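Search this site Search
Mopping a marble tile floor

By Siv Björklund
117 shares 3 comments

Marble marks easily, so keep vinegar and lemon cleaners off it. Use a pH-neutral stone soap and two buckets – one for washing, one for rinsing.

Move whatever you can lift before you start. Bins, buckets and small boxes leave rings if water sits under them. Sweep along the edges first, then dust mop the middle.
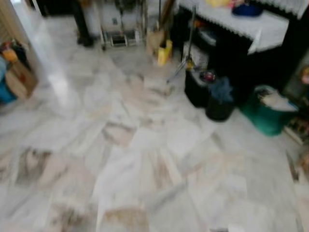
White marble tiles laid diagonally, with the bins and green bucket still on the floor.

Wring the mop until it stops dripping. Work from the far wall towards the door and change the rinse water when it turns grey. Dry with a soft cloth, going with the line of the tiles – grit left in the joints will scratch.

Put the bins back once the floor is fully dry. Leave any sealing for another day.

3 comments Share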